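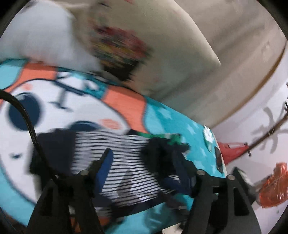

A striped garment held in the jaws of a hand-held gripper, over a child-bright duvet.

The open day at Norance began at ten in the morning, and by half past there was a line for the laundry bench and no line at all for anything else. Norance is a small firm on the second floor of the old Zollwood building. It is trying to teach machines to put clothes away. I went in November because I write about household work and I wanted to see how close they were.

I think they are further off than the signs in the lobby suggested, and I think they should say so. I also think the work is worth doing, and that the slow part of it is the part the public ought to be shown.

Most visitors had come to see a robot. What they spent the most time with was a tool, a pair of black fingers that a person holds and works by hand. You squeeze, the fingers close, and a camera records what happened. Do that enough times, in enough rooms, and you have something a machine can learn from. The staff member at our bench told us that a single home visit produces 241 recorded attempts on a good afternoon. A bad one produces far fewer, and most of those get thrown out.

We were each given a turn with a pile of clothes. I have folded laundry for most of my life and I was poor at it. Two fingers will pick up a shirt with no trouble. They pick it up somewhere in the middle, and then you have a lump of cloth with a sleeve hanging off it and no idea where the collar went. The man ahead of me got a pair of socks into a basket and was pleased with himself. I spent my whole turn on one sweater and left it in worse shape than I found it.

That was the best part of the day. After a few minutes with the tool I understood more about the problem than I had from any article. Cloth has no fixed shape. A mug is the same mug every time you reach for it. A shirt dropped on a bed is a new object every time it lands, and if it lands on a busy print there is the added job of telling where the shirt stops and the bedding starts.

The robot itself was in the next room, and it was shown to us for twelve minutes. It took towels from a stack, one at a time, and folded them into quarters on a clean white table. It did this well. The towels were all the same size and color. When somebody asked if it could try one of the sweaters from our bench, we were told that was planned for a later version.

I don't blame the staff for that answer. They were open about it when asked. My complaint is with the leaflet, written by an outside agency called Lamlow, which says the system "handles the whole family's wash." It doesn't. A family's wash is tights, fitted sheets, a swimsuit that is still damp and a T-shirt turned inside out with another one stuck inside it. I would have thought more of the company if the leaflet had said towels.

There is money behind the way these things are described, of course. Norance charged 2 dollars at the door, which covered the coffee, but the real audience was a group from Yousafzai, a chain of care homes that might lease the machines. Care homes wash a great many towels. For them a towel folder could be a sound purchase tomorrow, and they should be sold one on those terms. A family with three kids needs something else, and will be waiting a good while.

The company says it has now recorded in 743 homes and wants to add roughly 200 more by spring. I would like to see the next open day give over most of its floor to that work. Show people the beds and the crumpled clothes. Let them hold the tool for longer than five minutes – the line was long, but the towel room was half empty by noon. Put the failures on a screen next to the successes and let a member of staff talk through both.

The next one is planned for the same building. I have asked for a longer turn with the sweater.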